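Unit 4: Looking After Materials -- Rubber, Wood and Glue in Racket Sports Equipment

Course notes, Sports Equipment Care and Repair
Instructor: Mogens Stougaard
Workshop sessions: Aksel Lauritsen

Read these notes before the workshop. Bring one used paddle that you do not mind taking apart. If you do not own one, tell Aksel by Sunday and he will set one aside for you.

4.1 What this unit covers

Unit 3 dealt with strings and frames. This unit moves on to table tennis, where the playing surface is rubber glued to wood. The materials are simple but they age at different speeds, and most of the repair work you will be asked to do comes from that difference. The wood can last for decades. The rubber may be finished in a season. The glue has to hold the two together and still let go when the player wants a new sheet.

By the end of the unit you should be able to name the layers of a paddle, tell worn rubber from dirty rubber, replace a sheet, and give a customer sensible advice on storage.

4.2 The parts of a paddle

Blade. The wooden part, handle included. Most blades are built up from several thin layers of wood with the grain of neighboring layers running in different directions. Some have a layer of carbon or another fiber between the wood layers. A blade made from one piece of wood is less common, and usually thicker.

Sponge. The soft layer under the rubber. It comes in different thicknesses and hardnesses. A thick sponge gives more speed and makes the paddle heavier at the head. Some rubbers are sold with no sponge at all.

Top sheet. The thin outer layer that touches the ball. One side is smooth and the other carries rows of small pimples. When the pimples face in, toward the sponge, the rubber is called inverted. When they face out, the rubber is called pimples-out or "pips." Most of the paddles you see in a shop are inverted on both sides.

Edge tape. A strip around the head of the blade. It protects the wood and the edge of the rubber from knocks against the table. It adds a little weight and costs very little. Put new tape on whenever you put new rubber on.

4.3 How rubber wears out

Three things damage the top sheet: dust, light and air.

Dust is the easy one. It comes from the ball, the table and the floor. It sits on the surface and lowers the grip, so the player feels that the rubber is dead when it is only dirty. Always clean before you judge.

Light, above all sunlight, hardens rubber and makes it look dull or cloudy. A paddle left on a window ledge will often be worse on one side than the other. Ask the customer where it is kept.

Air works slowly. Oxygen reacts with the rubber over months and years, and heat speeds this up. The surface becomes slick and in time brittle, and small cracks appear near the edge or where the ball lands most. There is no repair for this. A product that claims to bring old rubber back to life may make it sticky for an evening, but the change inside the material stays.

Simple test: after cleaning and drying, hold the paddle level and roll a clean ball slowly across it. Then turn it and compare the middle with the area near the handle, where few balls land. If the two areas behave very differently, the sheet is worn.

4.4 Cleaning

Use plain water or a cleaner made for table tennis rubber, and a soft sponge. Wipe from the handle toward the top in one direction. Do not scrub, and do not soak the edges, where water can get into the sponge layer and the wood. Let the paddle dry in the room. Do not use a hair dryer.

Do not use alcohol, window cleaner or dish soap on inverted rubber. For pimples-out, a soft brush used dry is usually enough.

4.5 Storage

A paddle should be stored clean, dry, out of the light and at room temperature. The case does two jobs. It keeps dust and light off, and it takes the knocks in a sports bag. Cases come in three common shapes: a flat rectangular one that holds two paddles, a full case cut to the outline of the paddle with the handle inside, and a round one that covers the head.
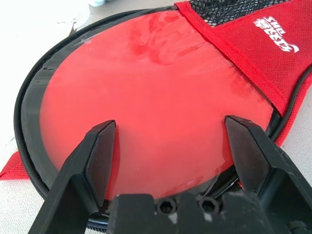 Photo: Unit 4 course materials. Round paddle case with black zippered rim.

Clear protective film is sold separately and goes directly on the rubber. Press it on from the middle outward so that little air is trapped. Some players use sticky film for inverted rubbers and plain film for everything else. Never put film or a cover on a damp sheet -- the water has nowhere to go, and the blade may swell at the edge.

Cars are the worst place to store a paddle. The inside of a parked car gets hot enough in summer to soften glue and cold enough in winter to make rubber stiff. A paddle brought in from the cold should be left to warm up slowly before play.

4.6 Replacing a sheet

We will do this in the workshop. Read the steps now so that you can follow along.

1. Remove the edge tape.
2. Lift one corner of the old rubber close to the handle. Pull slowly and across the blade, along the line of the outer wood grain where you can. Pulling fast tears out splinters.
3. Rub off the old glue with a fingertip. It should roll up into small balls. Do not sand the blade unless there is a raised splinter, and then only that spot.
4. Put a thin, even layer of water-based glue on the blade and another on the sponge. The glue goes on white.
5. Wait until both layers are completely clear. This is the step students rush, and it is the usual cause of bubbles.
6. Line up the bottom edge of the rubber at the handle and roll the sheet upward with a tube or roller. Do not stretch it.
7. Place the paddle under a flat weight. A few books will do.
8. Trim with a sharp blade or good scissors, following the edge of the wood. Cut with the rubber facing down on a mat.
9. Apply new edge tape.

A note on glue. Older books describe glues with strong solvents, which players liked for the extra speed they gave. They are no longer allowed in competition and we do not keep them in the workshop. If a customer brings in a paddle that smells strongly of solvent, work next to the open window.

4.7 Damage to the blade

Small chips at the edge can be left alone under the tape. A larger chip can be filled with wood glue and fine sawdust, then sanded flush once hard. A loose handle shows up as a buzz when the ball is hit. It can often be fixed with a drop of wood glue worked into the gap and a clamp overnight.

A split between layers is harder. If you can slide a sheet of paper into the split, glue and clamp it, but tell the customer that the blade may feel different afterward. A crack running across the head means a new blade.

4.8 Workshop records

Every job gets a card. Write down the type of rubber, the sponge thickness, what you did and what you told the customer. Last year's class filled in 367 cards, and the most common entry under "fault found" was dirt. Keep your writing readable. Someone else may have to pick up the job from your card.

4.9 Terms to know

Inverted: rubber with the pimples facing the sponge.
Ply: one layer of wood in a blade.
Tacky: having a surface that clings slightly to the ball.
Delamination: layers coming apart.
Head: the part of the paddle that carries the rubber.

4.10 For next time

Finish the card for your own paddle and hand it in at the start of the session. Read section 2 of Unit 5, on balls and tables. Those who missed the stringing practice in October can make it up after class. The bench is free until 11, and Aksel has the key.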